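Section 4. Positioning the table and running cables

4.1 What this section covers

Section 3 ended with the legs fixed and the top screwed down. Section 4 deals with placing the Sukton square table in the room, levelling it on carpet or hard floor, choosing which way round the top should face, and running cables to and from whatever is being built or repaired on it. Allow enough time to do the whole section in one go. A table that has been levelled and then dragged across the room must be levelled again.

Tools needed: spirit level, tape measure, the flat spanner from the accessory bag, masking tape, a soft cloth. Cable ties are not supplied. Hook-and-loop ties are preferred to the nylon type because they can be undone and used again.

Order code for the accessory bag, if missing: 1494. Quote it to your supplier together with the number on the label under the top.

4.2 Choosing the position

1. Clear the floor area. Remove loose rugs, mats and anything that will end up under a foot.

2. Mark the position of the four feet with masking tape. On carpet, press the tape down firmly or it will lift when the table is lowered on to it.

3. Leave a gap of 70 mm between the table and any wall or skirting. Plugs with a straight body may need more. Measure from the edge of the top, as the legs are set in.

4. Check the distance to the nearest wall socket. The supply lead in the accessory bag is 3000 mm long, including the part that runs up the leg. If it will not reach with some slack left over, move the table. Do not join two leads end to end.

5. Lift the table into place with two people, one at each side, holding it by the rails under the top.

CAUTION: Do not lift by the edge of the top alone. Do not lift by the brackets. Both are held by short screws and may pull loose.

CAUTION: The table weighs 39 kg without anything on it. Remove all items before moving it, including items that seem to be stuck down or clamped.

Tables standing in the middle of a room can be used from all four sides, and this is the better arrangement for assembly work. It does mean that at least one cable will cross open floor. See 4.5 before deciding.

4.3 Levelling

1. Put the spirit level on the centre of the top, parallel to the front edge. Note which side is high.

2. Turn the level through a quarter turn and repeat.

3. Adjust the feet with the flat spanner. Anticlockwise (seen from above) raises the corner. Make small adjustments and check both directions after each one.

4. Press down on each corner in turn. If the table rocks, lower the foot diagonally opposite the loose one until the rocking stops, then check the level again.

5. Tighten the lock nuts.

Note for carpet: thick carpet settles under load. Level the table, leave it overnight with its normal load on it, and repeat steps 1 to 5 the next day. On thin office carpet one adjustment is usually enough. Carpet tiles should be checked for a foot standing across a joint - if it does, shift the table slightly so that the whole foot bears on one tile.

4.4 Orientation of the top

The top is square and will fit the legs in any of four positions. It has a front and a back all the same. Changing the orientation later means taking out all the fixing screws, and the screw holes do not improve with repeated use.

Decide where the person working will stand or sit for most of the time. Decide also which hand will do most of the reaching. A right-handed user normally wants cables kept away from the near right corner, where the forearm rests and moves.

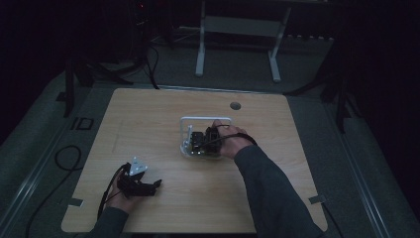 Orientation is always described in this guide from the user's side, so 'near' means the edge closest to the user and 'far' the edge opposite. Before tightening anything, stand at the near edge and compare your table with the picture. The round grommet hole should be towards the far right, well past the reach of the forearms, and the two small grey brackets should be at the near left and near right corners. The work is in the middle of the top - in this case an open box with thin white rails and clear acrylic sides - with both hands coming in over the near edge. If the hole is close to your body or to your left, the top needs turning. Left-handed users may prefer the hole at the far left, which can only be had by turning the top through a quarter turn, and the brackets will then no longer be along the near edge.

To turn the top:

1. Remove everything from the table, including cables in the hole.

2. Take out the fixing screws from underneath, working round the table. Keep them in a cup or tray.

3. With one person at each side, raise the top clear of the legs, turn it, and lower it.

4. Start every screw by hand before tightening any of them.

5. Repeat 4.3 from step 1.

CAUTION: Use hand tools only. A powered screwdriver can drive the screws too far and mark the upper surface.

4.5 Running cables

Cables reach the table in one of two ways: up through the hole, or over an edge. The hole is the preferred way for anything that stays connected for more than a day. Going over the edge is acceptable for short jobs, where the item on the table will be picked up, turned and moved about.

Through the hole:

1. Switch off and unplug at the wall.

2. Pass the smaller end of the cable through the hole. Where both ends are too large, use a cable with a removable plug or go over the edge. Do not cut or widen the hole.

3. Pull through enough cable to reach the centre of the top and come back to the near edge. Less than this and the item will be pulled out of position each time it is turned.

4. Tie the cable to the nearest leg in two places, one close under the top and one just above the foot.

5. Plug in at the wall last.

Over the edge:

1. Choose the left or right edge, or the near edge if there is no alternative. Keep clear of the place where you stand.

2. Let the cable hang freely to the floor. It should not be tight at any point on the edge of the top, as a tight cable will in time leave a dent in the wood.

3. Gather the spare length into a loose coil and lay it flat on the floor beside the table, on the side away from the walkway. Coils should be large and open. A tight coil holds its twist and creeps back across the floor when the cable is pulled.

4. When the job is finished, take the cable away. Do not leave it for the next user.

CAUTION: A coil on the floor is a trip hazard. In shared rooms, cover any length of cable that crosses a walkway with a floor cover of the proper width. Tape alone is not sufficient on carpet.

CAUTION: Do not run a supply lead under carpet or carpet tiles.

4.6 Working on open frames and clear panels

Frames with clear plastic sides need a little more care than solid boxes, both for their own sake and for that of the table top.

1. Wipe the top with a dry cloth before putting the frame down. Grit under a corner will scratch the wood when the frame is turned.

2. Place the frame in the centre of the top, with its sides parallel to the table edges. Keep free space all round for tools and for the parts that have been taken out.

3. Lift the frame to turn it. Do not slide it.

4. When fitting or removing parts inside, hold the part itself and keep fingers off the clear panels. Fingerprints come off acrylic with a damp cloth. Do not use solvent cleaners, which can cloud it.

5. Do not hang tools or rest the weight of the arm on thin rails.

6. Before lifting the frame off the table, check that no cable is still attached to it on the far side.

Lighting: clear panels are hard to see in a dim room, particularly over a pale top. Use a lamp placed to one side. A lamp directly overhead produces reflections in the panels.

4.7 Faults

Table rocks after levelling: lock nut loose, or foot standing on a carpet joint. See 4.3.

Top creaks when leaned on: one or more fixing screws not fully home. Tighten by hand, working across the diagonals.

Cable will not pass through the hole: check for a second cable looped back on itself underneath. Pull both out and start again.

Bracket has worked loose: tighten its screws. If the screws turn without gripping, stop and ask for the repair set. Do not fit longer screws.

Sticky marks on the top from tape: warm water and a soft cloth, then dry straight away. Do not scrape.

Section 5 covers cleaning and yearly checks.

Text of this section: Shirley McIntyre. Checked by Do-yoon Yoon, Plostisex, June 21, 2021.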